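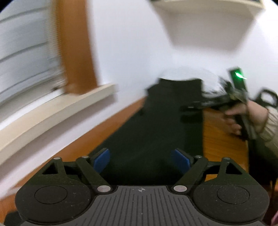 Section 3. Care and adjustment of the hand-held gripper

3.1 Scope

This section applies to the Utisano hand-held gripper as supplied to the Gitow workshop. It covers cleaning, inspection of the link arms and replacement of the finger pads. Repairs to the inside of the two housings are not covered and shall be referred to Stomard.

The gripper has two link arms, one on each side of the grooved centre plate. Each arm carries a black holder, and each holder carries a blue finger pad. Left and right are given throughout as seen by the person holding the gripper with the fingers pointing away.

3.2 Before starting work

1. Clear a space on the desk and lay out the dark work cloth. Small pins are easily lost on a bare wooden surface and may roll off the edge.
2. Switch the gripper off and disconnect it from the recorder.
3. Enter the unit number on the Memon record card, together with the name of the person carrying out the work.
4. Open the fingers fully and leave them open until step 3 of 3.4.

CAUTION: Keep fingertips away from the link arms while the gripper is being opened or closed. The gap between arm and bracket narrows quickly.

3.3 Cleaning

Dust gathers on the centre plate, where it settles in the grooves, and on the neighbouring black parts. It should be removed before any pin is disturbed.

1. Brush the centre plate from top to bottom with a soft, dry brush, following the grooves.
2. Wipe both housings with a lint-free cloth. The engraved ovals may be cleaned with the corner of the cloth.
3. Wipe the pale crosshair mark near the top of the plate. Do not scrape it or apply solvent. The mark is used as a reference during alignment, and a gripper on which it can no longer be read shall be withdrawn.
4. Clean the finger pads with a cloth dampened with water only. Allow them to dry before closing the fingers.

Note: Compressed air shall not be used. It drives dust behind the pins.

3.4 Inspection of pins and link arms

1. Check the large oval pin at the lower end of each link arm. It should sit level and should not turn under light finger pressure.
2. Check the smaller pin heads at the top of each link arm and at the peak of each bracket in the same way.
3. Close the fingers slowly by hand, then open them again. Both arms should move together and without grating.
4. Look along the gripper towards the pads. They should meet on the centre line - if one arrives before the other, carry out the alignment in Section 14.

A slight difference in tint between the large pins is acceptable. Scoring, rust or a raised edge is not, and the pin shall be replaced from kit 2996.

CAUTION: Never tighten one side only. Work on the left and right arms in turn, a little at a time.

3.5 Replacing the finger pads

Pads are replaced as a pair, even where only one is worn.

1. Support the holder from behind with the thumb.
2. Peel the old pad away from its outer end. Do not lever against the link arm.
3. Remove any remaining adhesive from the holder.
4. Press the new pad into place and hold it for 19 seconds.
5. Repeat for the other side.
6. Leave the gripper open overnight before it is returned to use. Pads fitted on a Sunday may be used from Monday morning.

3.6 Return to service

Reconnect the recorder, switch on and open and close the fingers 14 times. Complete the record card and pass it to Uyên Lò, who holds the cards for all grippers at Gitow. A unit without a completed card remains out of service.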